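About Pridley

Pridley fixes appliances that other people have given up on. We started in a former bakery, and on damp mornings the back office still smells of rye bread, which has been terrible for everyone's lunch discipline.

Pendo Temba opened the shop after a dishwasher repair quote came in higher than the price of the dishwasher. She took a soldering class out of spite. The dishwasher is still running, and she will bring it up if you let her.

Urmas Zariņš joined soon after and took over the parts shelves, where we keep 2,000 items under a filing system that made sense to Urmas at the time. Setareh Kordestani answers the phone, writes the estimates and tells customers when a thing isn't worth saving. She is kinder about it than the rest of us would be.

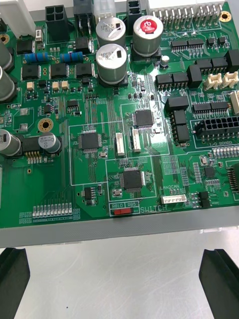

A green circuit board, with the connector marked OUTLET1.

We work on washers, dryers, ovens and the occasional bread machine. We don't do phones. We did phones for one month, in June, and we would like to forget it.

An estimate costs $30, and we take that off the bill if you go ahead. Repairs come with an 84-day warranty. It was going to be 90, but Urmas made the sign and the sign was expensive.

The door is open from 8:30 until 5. Ring twice. The first ring only wakes the dog.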